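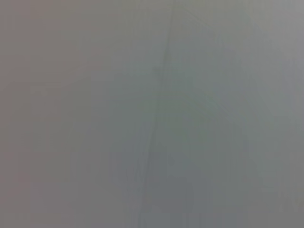
# Brollwood hedges: how we're getting on

To the Skollent Fund, 12/28/24

Hello again! I know the form asks for this "in the quiet period after the second payment", and I'm not sure there has been a quiet period, but I've got the house to myself today, a pot of tea and a pile of muddy notebooks, so I'll do my best. I've kept to your headings where I could and made up my own where I couldn't.

## Where things stand

You gave us the money to bring back four stretches of old hedge on the lanes north of Brollwood, and to teach people to lay hedges while we were at it. Two of the four are now laid from end to end. The third, along the bottom of the Josville road, has been cleared and staked and is waiting for us to start cutting. The last one, up by the reservoir, we haven't touched, and I'll come to that.

If you'd asked me in the summer I would have said we'd be further along. We lost the whole of the early part of the season to the ground. It rained, then it rained some more, and the farmer at the first site very reasonably didn't want a trailer going back and forth across his winter wheat. We started late, and then everyone was so keen that we went faster than I'd planned and got some of it back.

## The first hedge: Mill Lane

Mill Lane was the one I was most worried about and it has turned out the best. It was hawthorn mostly, with a lot of hazel at the low end and a bit of field maple, and it had been let go so long that it was really a row of thin trees with daylight underneath. You could have walked a cow through it. Somebody probably had.

We took out the old wire first. There was far more of it than I'd allowed for, in layers, with the oldest grown right into the trunks. I'd put down a morning for wire and it took the best part of a week, and it did for a good pair of loppers as well. If you ever fund another one of these, please make the applicant go and look for wire before they write the budget! I've put the cost of skip hire under "clearance" in the spreadsheet.

After that it was lovely. The hazel lays over like a dream, and even the people who'd never held a billhook were making decent cuts by the end of their first day. The hawthorn was harder going. Some of the stems were thicker than my leg and had to be started with a saw, and a couple snapped right off, so there are gaps we've planted up with whips from Onuoha, the nursery over at Josville. They let us have them at trade price and threw in the guards for nothing. I've written to thank them, but it might be nice if something came from the Fund too.

We used hazel stakes and binders cut from the coppice behind the church, so the only thing we paid for there was the fuel to fetch them.

## The second hedge: Top Pasture

Shorter, windier, and mostly blackthorn. I'll be straight with you, I wouldn't pick blackthorn again for a training day. The thorns go through ordinary gardening gloves as if they weren't there, and if the tip stays in your finger it swells up something horrible. After the first session I went out and bought proper leather gauntlets for the whole group, which wasn't in the budget. It's come out of "sundries" for now, and I'd like your say-so to move a bit across from "printing", as we've spent hardly any of that.

The hedge itself looks rough. I mean that fondly, but it does. Blackthorn won't lie neatly and the wind up there has pulled it all one way for years, so we worked with the lean it already had. It's stockproof on the field side, and the tenant has said he'll put sheep in there in March and tell us if they find a way out. They're better inspectors than I am.

## The Josville road

This is the one people will see. It runs beside the pavement between the garage and the turning for the school, and it's had more comment already than the other sites put together.

Not all of it kind! When we cleared the brambles and cut back the road side, I had several phone calls from people who thought we were ripping it out. I can see why. A hedge that's been cleared ready for laying looks dreadful, all bare sticks and sawdust, and there was no sign up to say what we were doing. That was my fault. There's a sign now, painted on the back of an old door, and I've put a piece in the village newsletter with a drawing of what it should look like when it greens up. The calls have stopped, and a couple of the people who rang have asked if they can come and have a go.

We need the council to agree to cones along the kerb before we can cut on that side. I sent the form off at the beginning of the month. I've had an automatic reply and nothing else, so I'll be ringing them as soon as they're back at their desks.

## The reservoir

Right, the bad news. The stretch by the reservoir has changed hands. The old owner had signed the letter you've got on file, but the sale went through in the autumn and the letter doesn't bind the new people. They've been perfectly friendly and I've walked it with them, but they'd like to see how Mill Lane comes through the spring before they say yes. I think that's fair enough, although it leaves us in a muddle, as hedge laying has to stop once the birds start nesting. If they say yes in April or May we can't begin until the back end of the year.

I see it going one of these ways:

- You let us hold the reservoir money over to next winter and we do it then, if they agree.
- We swap it for the hedge behind the allotments, which belongs to the parish and could be started as soon as the Josville road is done. It isn't as old, and it's mostly privet at one end, so it's not as good for wildlife.
- We leave it out and hand that part of the grant back.

My own favourite is the first. I'd hate to lose that hedge. It's got spindle in it, and a crab apple with a trunk all twisted like a rope, and I've never found another bit around here with so many different things growing in such a short run.

## Training days

We promised six training days across the winter and we've held nearly four. I say nearly because the last one was rained off at dinnertime, and I can't quite bring myself to count it as a whole day. We sat in the barn and sharpened billhooks instead, and learned how to make a mallet out of a lump of ash, and I think people enjoyed it more than the cutting. Still, I'll make up the hours.

The mix of people has been a real pleasure. I'd expected the retired crowd (I'm in it myself) and we've certainly got them, but there's also a little gang from the agricultural college who come on the bus, and a mother and daughter who want to do the hedge round their own paddock. The daughter has a better eye for a cut than I'll ever have.

One thing I got wrong was the start time. I'd set it for first thing, because that's when I like to work, and the bus from Josville doesn't get in until later. So the college lot kept arriving in the middle of the safety talk and I had to give it all over again. We've moved everything back and it's much better.

Nobody's been hurt beyond scratches and the blackthorn fingers I mentioned. The first aid box has had a new packet of plasters and some tweezers.

## Money

The spreadsheet is attached, and in short: clearance is over, tools are under, gloves weren't in there and should have been, and printing has barely been used. Overall we're inside what you've paid us so far. I've kept every receipt, though the one for the chainsaw oil has been through the wash and you'll have to take my word for the last digit.

The next payment isn't due until the Josville road is finished and I'm not asking for it early.

## What I need from you

An answer on moving money from printing to gloves, whenever suits. An answer on the reservoir, and sooner would be better for that one, as the parish would want some notice if we're going to use the allotment hedge.

And do come and see it. Your last letter said somebody might like to visit, and I'd suggest leaving it until March, when the buds will be breaking on Mill Lane and you can see for yourselves that it's alive. Wear boots. The gate at the bottom sticks, so lift it and push.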